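Reference > Software > Mapping > Flanine

Articles Topics Index Recent changes Contact

Flanine (map viewer)

15 January 2023 - Emanuel Nedelcu

Flanine is a desktop map viewer that draws aerial photographs over a terrain model. It was written at Enache, a small software firm in Clellwood, and began as an in-house tool for checking footpath surveys. The name is also used for the file format in which the program saves its places and routes.

The main window holds a single map view with a search box at the top and a list of saved places down the left side. Places can be grouped into folders, and a folder can be switched on or off as a whole. Early versions allowed 300 places in one folder. The limit was later raised to 535, a number set by the way the index is stored. 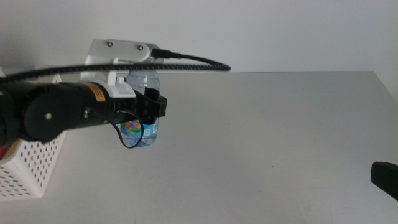 Can Flanine be used without a connection? Map tiles that have already been viewed are kept on disk for 90 days and can be opened offline, but searching for a place name needs a connection.

Routes are drawn by clicking along the map or by importing a track from a GPS receiver. The program shows the length of a route and a height profile, which can be saved as a picture or a plain text table. Heights in the Fullen valley were wrong in several releases - the terrain data had a gap there - and were corrected in an August update.

Flanine uses the keyboard more than most programs of its type. The arrow keys move the map, and holding Shift with them turns or tilts the view. Pressing N puts north back at the top. The shortcuts can be changed in a settings file, though there is no menu for this.

A full installation takes some 440 megabytes, most of it terrain data. The data can be left out, in which case the map is drawn flat and height profiles are not available.

See also: Flanine file format; Map tile; Height profile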